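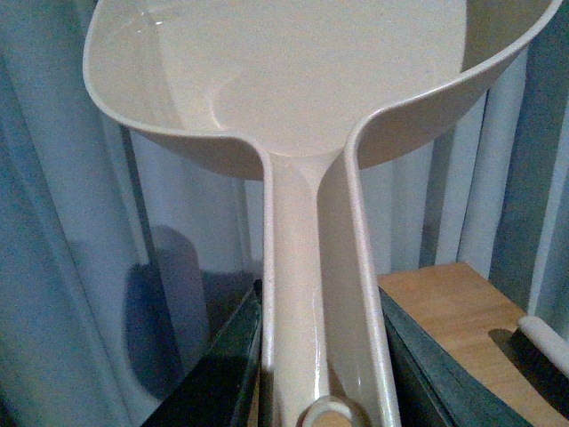 Gripper comparison, Pestdale home tasks: progress report
Prepared by Indira Thevar, 5 February 2022

We're well into the comparison and it's going better than I dared hope when I wrote the plan! The two finger sets, Treker and Vitale, have now been through 393 grasps between them, all on ordinary household items in the bedroom setup.

Dustpan and brush

This pair has taught us the most. The dustpan handle has raised sides and a rounded spine, so a flat finger meets it differently at every height. Treker holds best low on the handle – Vitale is less fussy but tends to let the pan roll. With a crumpled piece of white paper or tissue in the scoop, the roll matters a lot, and we now score it separately.

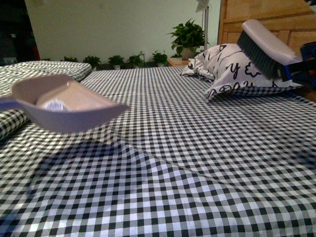
Picking up from the nightstand

The brush is the harder of the two. We rest it bristles down with the end of the handle over the rounded front edge, and Treker managed 89 percent of those picks. Vitale is still being tuned, so I'd hold off on comparing.

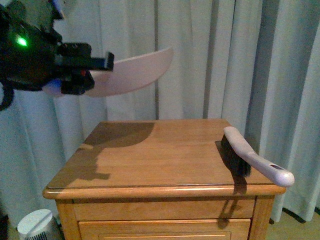

Money and next steps

We have spent $2,738 on fingers and spare pads. The Grundar controller goes on next, with both finger sets repeated on it, and I expect to send those results in April.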